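Vidside uploads stall at 99 percent on shared office connection

Ticket 462
Product: Vidside desktop uploader
Status: Resolved, waiting on customer to confirm

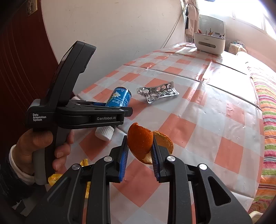 Customer reports that uploads to the Figueroa account run normally until the progress bar reaches 99 percent, then sit there. No error is shown. After a long wait the job either disappears from the queue or starts over from zero. Small clips go through. Anything over 200 MB fails most of the time. Started on Monday after the office changed its internet router.

Steps the customer had already tried before opening the ticket:

- Restarted the uploader
- Signed out and back in
- Reinstalled from the download page
- Uploaded the same file from a phone hotspot (worked)

First reply

Since the hotspot upload worked, the account and the file are probably fine. Asked for the uploader log and the router model. Also asked whether the office uses a VPN. Customer answered that all traffic from the office goes through the Turnia client, including uploads, and that this was also true before the router change.

Log review

The log shows every chunk sent and accepted. The last step is a finalize request, where the uploader sends one larger message listing all the chunks. That request goes out and gets no answer. The uploader retries it 4 times and then drops the job. On small files the chunk list is short enough to fit in one packet, so it goes through.

This looked like a packet size problem. Asked customer to check the MTU setting on the new router and in Turnia. Router was set to 1,450. Turnia was left on its default, which is higher, and the "adjust automatically" box was not checked.

Things that did not help

Changing the chunk size in Vidside preferences. Larger chunks made the list shorter, and one file went through, but the next one stalled again. Customer put the setting back.

Turning off the antivirus web filter. No change. Turned back on.

Clearing the upload cache. No change, and it removed two paused jobs that had to be added again. We should have warned about that and have added a note to the cache article.

Fix

1. Quit Vidside completely, including the tray icon.
2. In Turnia, open Connection, then Advanced.
3. Check "adjust automatically" and save.
4. Disconnect and reconnect.
5. Open Vidside and start the upload again as a new job. Do not resume the stalled one.

Customer ran a large file after these steps and it finished on the first try. A second one was running when they wrote back. They asked whether each computer in the office needs the same change. Yes, the setting is stored per computer.

Open items

The uploader should show an error when finalize gets no answer. Passed to the desktop team as a separate request. No release date to share yet.

Customer also asked why Skivlow sync kept working the whole time. Skivlow sends its file list in small pieces, so it would not run into the same limit.

Ticket will close by itself if there is no reply. To reopen it, answer the last email and leave the ticket number in the subject line.

Related tickets
Vidside queue is empty after update
Upload speed drops when Turnia is connected
Skivlow sync shows duplicate folders
How to find your uploader log
Thumbnail does not match the uploaded video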